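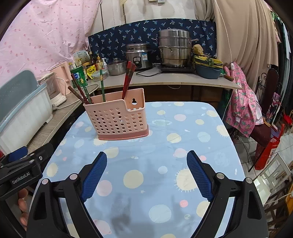 Finger pads facing the chopstick holder, kitchen table.

Review: the Zamport hand-held gripper kit, built at home
By Hadiza Shehu
March
Filed under: Robotics > Kits & Tools > Hands-On

The Zamport kit costs $303 and the box says you can have it together in an evening. I had it together in two, and I've been building things on kitchen tables for a long time. So let's start there. If a company tells me "one evening" I expect one evening, including the part where you drop a screw under the stove.

What you get for your money is a pair of arms, a frame to mount them on, a grip with a trigger, a bag of fasteners, two sets of finger pads and a printed sheet. No motor. The trigger pulls a linkage, the linkage closes the arms, and your own hand does the work. The idea is that you try out grasps by hand before you commit to bolting anything onto a powered arm. I think that's a decent idea. I'm less sure it's a $303 idea.

The build

The sheet has 59 steps. A good third of them are things like "set the part aside." Steps where you could really go wrong, such as which way the linkage pins face, get one small drawing with no arrow. I put mine in backward and didn't find out until the trigger refused to come back. Taking it apart again used up the rest of my first evening.

The screws are fine. The threads in the arms are cut cleanly and nothing stripped on me, even after the second assembly. The hex key in the bag is soft, though, and the corners had started to round by the time I finished. Use your own.

The pads slide on and are held by friction and hope. Zamport says no glue is needed. One of mine walked forward a little every time I squeezed something hard, and by Sunday I had given up and put a dab of contact cement behind it. It hasn't moved since. The texture itself grips well, and I'll give them credit for that.

How it picks things up

I used chopsticks for most of my testing. They're thin, they're slick, they lean on each other, and if a gripper can take one pair out of a holder without dragging the others along, it can probably manage most of what's in a kitchen drawer. The company's own demo uses foam blocks. A foam block wants to be picked up.

Results were mixed. Pinching a pair near the top and lifting straight up worked most of the time once I had the feel of the trigger. Anything leaning was harder. The arms come in at a fixed angle, so you end up turning your whole wrist to match the stick, and after ten minutes of that my forearm was complaining. When I came in low, the pads met the holder before they met the chopsticks. Longer fingers would fix this. Zamport sells longer fingers, separately, of course.

Single chopsticks were a problem. The pads don't quite close flat. On mine there's a slight gap at the bottom when the tips are touching, and a thin stick rolls into it and sits there crooked. I shimmed one arm with 2 layers of tape and it got better. Should I be shimming a new tool with tape? You tell me.

Bowls by the rim, fine. Spoons, fine. A wet pot lid by its knob, fine twice and then very loud.

Compared to what else is out there

I've also built the Istwood hand, which is cheaper and uglier and comes as flat parts you have to clean up with a file. It took me longer. It also closes flat, and the instructions have photos. The Fashola is nicer than either, with a much better trigger, but you're paying a lot more and spare pads were out of stock both times I looked.

About the "automation ready" sticker on the front of the box: there are 4 holes in the back plate for a servo mount. That's it. The mount, the servo and the controller are your problem, and the hole spacing didn't match the Skulex bracket I had in a drawer. I drilled new ones. It took no time, but I wouldn't call the thing ready.

Would I buy it again? Probably not at this price. If you have no patience for filing and want something solid in your hand by the weekend, it's usable, and the metalwork will outlast the instructions. Wait for a sale, and check the pins at the linkage step before you tighten anything.

Comments

benchdog_pat
Same gap at the bottom of my pads. I wrote to Zamport and they told me it was "within spec." Didn't say what the spec was.

Lorna K.
Does the Istwood trigger fit this frame? I have a spare one sitting around.

Hadiza Shehu
Lorna, no, the pivot is wider. You could turn a spacer for it if you have a lathe. I haven't tried.

mitre_box
Mine went together in one evening. I skipped half the sheet.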